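4 台面物品的外观线索与命名

4.1 材料与问题

前一节讨论了词表的来源和清理步骤，本节转入命名材料本身。我们关心的问题较为具体：当日用物品放在台面上，被试以书面形式指称它们时，哪些外观线索进入了名称，哪些线索虽然清楚可见却很少被写出。已有的物品命名研究多采用白底单件图片，物品完整、朝向标准、背景一致。这样的材料便于控制变量，但与人们在厨房、餐厅或工作间里面对物品的情形有相当距离。台面上的物品往往以偏离标准的角度出现，标签转向一侧，容器的颜色与桌面的颜色互相影响，物品之间也会形成临时的参照关系。

为此，本研究在特里杜雷蒂（Trinduretti）材料集中选取了以桌面为主要背景的图片，请被试用自己的话写出桌上物品的名称，并在必要时附加区分性的修饰语。指导语没有提供候选词，也没有限定字数，仅要求“使另一位没有看到图片的人能够据此找到该物品”。经过重复项与空白项的剔除，共得到有效命名1395条。其中642条含有至少一个修饰成分，其余为单独的类名。下文的讨论主要依据含修饰成分的命名，单独类名仅在比较时引用。

编码由2名编码员分别完成，意见不一致之处由Nhung Văn复核。复核时不以“正确名称”为标准，只判断命名所依据的线索类型。此种做法的理由在于，许多台面物品本来就没有唯一的名称。同一件浅口容器，有人称为“盆”，有人称为“碗”，有人称为“小锅”，三者均可使读者找到该物品。若预先规定其中一个为标准答案，便会掩盖命名差异中最值得分析的部分。

线索类型分为五类：颜色与透明度、形状、印刷文字、功能推断、位置。材质线索最初单列，但在试编码阶段发现，被试所写的“塑料”“橡胶”等词往往与功能推断或触感联想交织，难以独立判断，因此在正式编码中记录为附加标记，不作为主要类别。编码手册的修订稿定于2022年2月24日，此后未再改动类别边界，只补充了边缘案例。

4.2 印刷文字与残缺标签

印刷文字通常被视为最可靠的识别线索。包装设计领域的讨论多以此为前提：品牌名称置于正面，字号较大，颜色与底色形成对比，购买者便能迅速辨认。然而，圆柱形包装给这一前提带来了限制。平面展开时连续的文字，一旦包裹在罐身上，任何一个观看方向都只能呈现其中一段。罐身稍有转动，词首或词尾便转到侧后方。词语较长、字号较大时，这一问题尤为明显；较大的字在展开图上醒目，在罐身上却更容易失去完整的边界。

图1所示的桌面可用来说明这种情况。罐上白色部分有大号蓝色字母，可读出“BET”和“UP”；下部的橙红色区域另有白色和黄色的描边字母，形似“BUN”和“DIAT”，但不能完全确定。对于熟悉该包装的读者，这些片段或许已足以唤起一个完整的名称；对于不熟悉者，它们只是几组字母，既不能直接作为类名，也难以构成有效的修饰语。我们在编码中将两种情况分开处理：凡被试直接抄录字母者，记为“字形引用”；凡被试据字母补出完整名称者，记为“文字推断”。

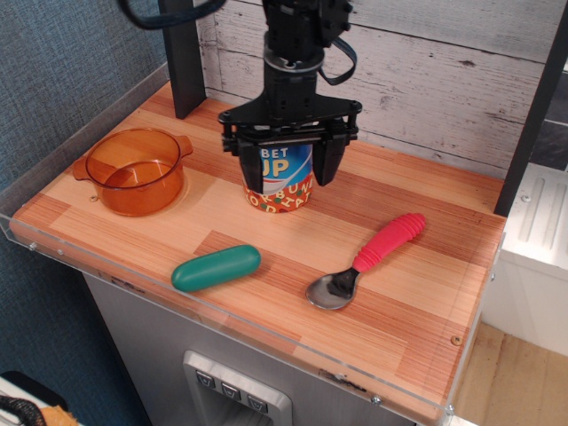
图1 木纹台面上的印刷罐、双耳半透明橙色塑料锅与绿色胶囊形物件

两种处理的区别在于被试承担的风险不同。字形引用忠实于可见的部分，读者只需在桌上寻找相同的字母；文字推断则把被试自身的知识带入名称，一旦推断有误，读者可能去寻找一件并不在场的物品。在命名任务中，被试似乎对这种风险有所察觉。若干被试在补全文字后又添加“好像是”“可能是”等限定语，另一些被试则放弃文字，改写颜色，例如“有蓝红条纹的罐子”。后一类命名信息量并不高，却很稳妥：蓝色与红色的条纹横贯罐身中部，从较大范围的角度都能看到。

这里涉及包装上两种视觉要素的不同性质。文字依赖顺序和完整性，缺少一段便可能失去意义；色带则具有连续性，遮去一段之后，余下部分仍与整体同色。因此，在台面条件下，色带对识别的贡献可能高于它在货架条件下的贡献。货架上的罐子通常正面朝外，并有成排的同类包装相互补充；台面上的罐子往往只有一件，其朝向取决于最后一次放置。就本研究的材料而言，颜色修饰语与罐类物品共同出现的情形相当普遍，而罐上最大的文字却未必进入名称。

还需注意语言因素。本研究的被试以中文书写，而多数包装上的文字使用拉丁字母。抄录外文字母意味着书写系统的切换，在纸笔作答时成本较低，在使用中文输入法作答时则须额外操作。我们无法排除字形引用偏少部分来自输入上的不便。博尔托洛蒂（Bortolotti）分卷采用纸质答题纸，其余分卷使用屏幕作答，但两组被试的年龄构成不同，不宜直接比较。

关于罐中内容的推断也值得单独说明。中文的“罐”可以作为容器名称使用，也可以与内容物结合，构成“豆罐头”“汤罐头”一类名称。标签文字若不完整，内容物便缺乏依据，此时较谨慎的被试写作“罐子”或“罐头”，较大胆的被试则依据色彩作出推断，例如把橙红色与番茄类食品联系起来。此类联系在日常包装中有一定基础，但并不可靠。编码手册将其归入功能推断，不归入颜色线索，因为进入名称的是食品类别，颜色仅是推断的中介。

4.3 半透明容器与台面的相互影响

颜色在不透明物品上相对稳定，在半透明物品上则取决于其后方和下方的东西。图1中的锅呈半透明橙色，锅壁和锅底隐约透出桌面的木纹，而桌面本身由浅褐、橙色和红褐色的条纹交替构成。锅的颜色与台面的颜色处于相近的色域，这对命名产生了两方面的影响。

其一，颜色词的选择趋于分散。“橙色”“琥珀色”“橘黄色”“茶色”在此类材料中均可见到，而对于不透明的同色物品，被试的用词较为集中。分散并不表示被试对颜色的知觉有明显差异，更可能反映了参照层面的不同：有的被试命名材料本身的颜色，有的被试命名锅壁与木纹叠加后的颜色。“茶色”一词较能说明后一种倾向。该词在中文里常用于玻璃和镜片，本身已包含透光的意味，因而可以同时表达色相与透明度。

其二，透明度作为修饰语的出现条件较为特殊。一般而言，若桌上只有一件容器，颜色或类名已足以区分，透明度属于多余信息。但在含修饰成分的命名中，仍有被试写出“透明的”或“半透明的”，即使桌上没有第二件需要与之区分的容器。此种超出区分需要的描述，在指称研究中通常称为过度说明。颜色词的过度说明已有较多报告，透明度的过度说明则讨论较少。我们的初步看法是，当材料的透光特征与该类物品的常见印象不符时，被试更倾向于将其写出。锅通常被理解为金属制、不透光的炊具，一件透光的塑料锅偏离了这一印象，透明度因而变得值得一提。

类名的分歧也与此相关。带有双耳、器身较深，是支持“锅”这一名称的形状线索；塑料与透光则削弱了该名称所隐含的加热用途。部分被试选择以形状为准，称之为“小锅”或“双耳锅”；部分被试以材料为准，称之为“碗”或“盆”；另有被试加上“玩具”一词，将形状与材料之间的矛盾纳入名称。“玩具锅”这一名称的有趣之处在于，它没有描述任何单一的可见特征，却对若干特征作出了统一的解释。被试一旦采用这一解释，往往会把同一桌面上的其他物品也归入玩具之列，这一点在4.4节还将提及。

容器内有无物品，同样影响命名。盛有食物的容器容易以内容命名，例如“一碗米”；空的容器则只能以自身命名。由于空容器的内壁和底部均可见，其深浅、弧度和透光程度更容易成为修饰语的来源。佐恩斯特德（Zonstead）分卷包含较多空置的器皿，在该分卷中，“空的”一词也作为修饰语出现，且多见于桌上另有盛物容器的情形。若桌上仅有一件容器，“空的”便较少使用，可见该词的主要作用仍在于区分。

4.4 难以归类的物件

在全部材料中，最难获得一致名称的并非结构复杂的器具，反倒是外形过于简单的物件。形状越接近基本几何体，可供推断用途的细部就越少。图1台面前部中间有一件绿色的胶囊形物件，可将其看作两端圆钝、质感近似橡胶的圆柱体，也可看作软质的玩具酸黄瓜。两种说法都能帮助读者找到它，但分别属于不同的命名策略：前者列举形状与质感，后者寻找一个外观相似的已知物。

我们将后一种策略称为“相似物命名”。这种命名在中文里有若干固定形式，例如“像某物的东西”“某物形状的物体”“某物状的玩具”。与直接类名相比，相似物命名保留了说话者与物品身份之间的距离。“黄瓜”与“像黄瓜的东西”所指可能为同一物件，但前者对其身份作出断言，后者只对外观作出断言。编码时，二者必须分开，否则会高估被试对物品身份的把握程度。

绿色在此类命名中起到了较强的引导作用。同一胶囊形，若为白色，被试较容易联想到药物；若为棕色，则可能联想到香肠或面包；绿色使联想集中于瓜类和豆类。换言之，颜色在此并不只作为修饰语，它参与了类名的选择，而类名一经选定，颜色反而可能从文字中消失。写下“黄瓜”的被试多不再写“绿色的”，因为绿色已经包含在人们对黄瓜的一般认识之中。仅统计颜色词的出现次数，便会把这类命名误判为没有使用颜色线索。编码手册对此增设了“隐含颜色”标记，由复核者在完成主要类别判断后另行添加。

邻近物品也提供了归类的语境。当胶囊形物件与食品罐、锅同处一张台面时，厨房成为最容易调用的解释框架，食物类名称随之增多。贝纳里（Benari）分卷中有若干外形相近的物件，周围摆放的是文具和小型工具，被试则更多使用“橡皮”“手柄”等词。由于两个分卷并未使用完全相同的物件，这一对比只能视为提示性的证据。若要确认语境的作用，需要将同一物件置于不同的邻近物品之中，并保持台面、光照和朝向一致。

前述“玩具”解释也可从这一角度理解。一件塑料锅使被试倾向于认为桌上的其他东西同样属于仿真物，于是胶囊形物件成为“玩具黄瓜”；而印刷完整、尺寸寻常的罐子则提供相反的线索，使人倾向于把整个台面看作真实的厨房用品。两种线索并存时，被试的处理并不统一。有人对每件物品分别判断，有人则为全桌选择一个共同的解释。后者的名称在同一份答卷内部较为一致，在不同答卷之间则差异较大。

4.5 台面作为参照物

台面本身很少成为命名对象，却经常出现在位置修饰语中。“桌子左边的锅”“靠后的罐子”一类表述，需要以桌面的边界作为坐标。边界越清楚，此类表述越容易使用。拼接木纹的台面带有方向明确的条纹，前缘和左缘又有略高于桌面的透明亚克力挡边，这些特征使桌面成为一个轮廓较为明确的区域。被试虽然几乎不直接描写挡边，但其位置表述多以“靠边”“靠近角落”为准，说明边缘仍在发挥作用。

透明挡边与半透明容器在命名上的待遇形成对照。二者都允许后方的纹理透出，但容器被视为物品，挡边则被视为台面的一部分。固定挡边的小螺钉虽然可见，也极少进入答卷。从指称任务的要求看，这种忽略完全合理：读者要寻找的是可以拿取的东西，螺钉和挡边属于不会移动的背景。需要指出的是，任务指导语中使用了“物品”一词，该词在中文里倾向于指可移动、可拥有的东西。若将其替换为“你看到的一切”，结果很可能不同。

位置修饰语的另一个参照来源是其他物品。“锅右边的罐子”与“桌子中间偏后的罐子”可以指同一对象，前者以锅为参照，后者以桌面为参照。在我们的材料中，体积较大、名称较为确定的物品更常被选作参照。胶囊形物件虽然位置突出，却很少充当参照，原因可能在于它自身尚需解释；以一件难以命名的东西说明另一件东西的位置，对读者帮助有限。由此可见，命名的确定程度不仅影响物品自身的描述，也影响它在整个桌面描述中的作用。

前后关系的表述还存在歧义。“前面”既可以指靠近观看者的一侧，也可以指物品所朝的一侧。罐子的正面若由标签决定，而标签又转向侧方，“罐子前面”便有两种以上的理解。锅没有明显的正面，歧义较小，但双耳构成一条左右轴线，部分被试会据此判断锅的“两侧”。编码时，我们统一采用观看者视角，凡无法按此视角解释者，记为“方位未定”。

4.6 限制

本节的分析受到若干限制。首先，命名来自静态图片，被试无法拿起物品，也无法转动罐身查看其余文字。若允许接触，材质与重量等信息会改变名称，尤其会减少对塑料锅和胶囊形物件的猜测。其次，物品在各图中的出现频率并不均衡，罐类和浅口容器较多，纺织品和纸制品较少，因此关于透明度的讨论不宜推及全部日用品。再次，为了保证答卷能够在一次作答中完成，每份问卷的总字数控制在约3000字以内，位于后部的图片可能得到较为简短的命名。图片顺序虽然经过轮换，仍不能完全消除这一影响。

编码方面的主要困难集中于功能推断与相似物命名之间的界线。“杯状物”通常可以归入后者，“喝水的东西”可以归入前者，而“小杯子”则须结合上下文判断。五月的补充编码针对此类条目增加了判例，但未对全部旧条目重新编码。凡涉及这一界线的比较，正文均只作定性陈述。

还有一项限制来自语言的量词系统。中文命名常附带量词，“一罐”“一个罐子”“一只锅”“一口锅”在意义上并不等同。“口”作为锅的量词，较多用于真实炊具；“个”则几乎不提供类别信息。量词有可能透露被试对物品真实性的判断，例如以“口”称锅者，是否较少使用“玩具”一词。由于指导语没有要求书写量词，相当一部分答卷未包含此类信息，本研究暂不作推断。下一节将报告追加的句子产出任务，该任务要求被试写出完整句子，量词与方位词的使用因而可以得到较为系统的考察。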